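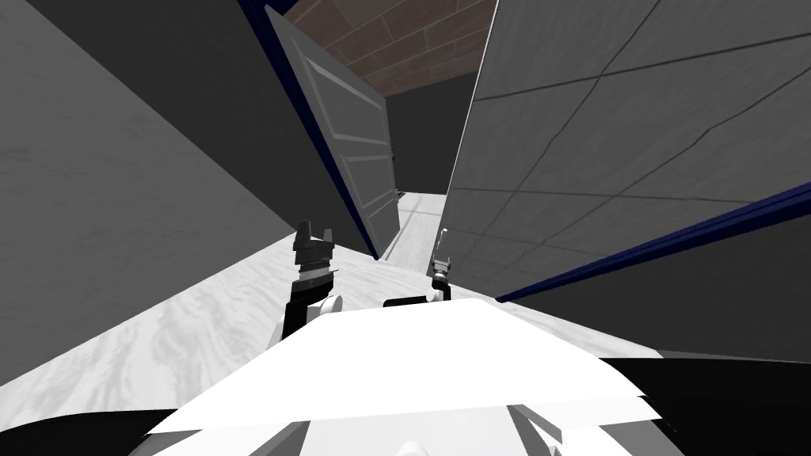 **How many demos do you need before a robot picks up a task from teleoperation?**

Fewer than you'd think if they're clean, and a lot more if they're sloppy. For one simple task in one room, I'd record 148 and train on those before deciding you need more.

*Posted by turkano_tim_lab*

Okay so I'm the one who asked the short version in chat, and I wanted to put the longer one here where people can find it. I'm driving a two-armed mobile base in simulation with the Flonden controllers, and the task is: go through a doorway, stop, reach out. My driving is fine. My *demos* are all over the place. Sometimes I back up and try the doorway again, sometimes I sit there for 13 seconds fiddling with my grip on the controller. Do I keep those or toss them?

**herkard_hobbyist**

Trim the sitting-still parts, for sure! I left mine in on my first project and the trained policy would roll up to the door and just stop (forever, or until I got bored and killed it). It had learned that stopping was a normal thing to do there. I cut every pause at the start and end of my clips and most of the ones in the middle, retrained overnight, and it went through.

Keep the backing up, though. If you only ever show it perfect runs, it has no clue what to do when it comes in crooked. I even start a few on purpose with the base turned a bit too far to one side, then straighten out and carry on.

Also check that your arm commands and your base commands are getting logged at the same rate. Mine weren't, and I lost most of August to that.

**zamora2**

toss them all and start over, faster than editing

**flat_battery**

I wouldn't start over. What helped me was splitting the job into 3 pieces, driving up, going through, reaching, and practicing each one a few times before hitting record. Then record the whole thing in one go. If two people are driving, agree on which side you approach from, or you'll get a mix of both and the robot picks the middle, which in a doorway means the door frame.

And take breaks. My last 2 demos of any session are always junk.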